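Handheld Gripper for Picking Up and Folding Cloth
Student project report, Home Build section
22/08/2021

1. Purpose

The goal of this project was to build a two-finger gripper that a person holds in the hand, and to use it for household cloth such as towels and bed covers. The finished tool is called Gerkden. It records video and finger position while the user works, so that the same motions can be tried later on a small arm. Only the handheld part was built this summer. The arm is outside the scope of this report.

2. Where the work was done

Printing and drilling were done at Brollow, a shared workshop with two printers and a drill press. Everything else, including assembly and all the cloth trials, was done at home in a bedroom.

3. The build

The fingers and linkage arms were printed in black. The first set of arms was solid and made the tool heavy at the front, which tired the wrist. The second set has triangular cut-outs. It flexes slightly more when the fingers are squeezed hard, but not enough to spoil the grip.

The arms turn on silver screws. In the first version these were tightened fully and the linkage stuck halfway. Backing each screw off a quarter turn and adding thread lock fixed it. The trigger is a bicycle brake lever with its cable shortened.

The finger pads took the longest. Smooth rubber slid off cotton, and foam tape tore at the corners. The pads used now are blue with fine ridges, glued along the inner face of each finger. The design is based on a free pad drawing called Skolletti, made narrower to fit.

4. Trials

The bed was used as the work surface. A duvet is a harder surface than a table – it sinks under the fingertips, and the gripper can pinch the cover along with the piece on top of it. Towels and other loose cloths were laid over it for picking and folding.
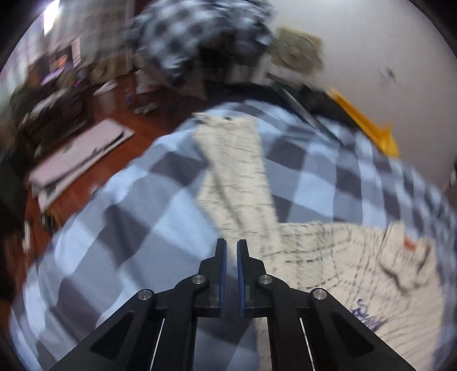 Each trial started with the fingers open and above the cloth. The user lowered the tips, closed them on one layer, lifted, and carried the corner across to make a fold. A trial was marked as failed if the cloth dropped, if the duvet came up with it, or if the free hand had to help.

In all, 500 trials were recorded and 326 were marked as successful. The most common failure was picking up the duvet. Coming in at a low angle helped, and so did grabbing a raised wrinkle instead of a flat part. Thin cloth was easier to pinch than thick towel, but it also slipped more when the pads had lint on them. Wiping the pads after every 25 trials became part of the routine.

5. Problems

The camera lens is very wide. This keeps the fingers and most of the bed in view, but straight lines come out curved, and distances near the border are hard to judge. The Prasertsri calibration sheet was printed and used to correct for this. The first correction was poor – the sheet had been taped to a door that was not flat. It was repeated with the sheet glued to a piece of glass.

The cable also stretched during the first week, so the fingers no longer closed all the way. A barrel adjuster was added at the lever end.

6. Next steps

The pads need to be replaceable without scraping off glue. A slot in the finger with a small clip has been drawn but not printed. The trigger spring should be softer, and the finger position reading needs a better zero point, which is currently set by hand at the start of each recording. Parts for both changes are on order.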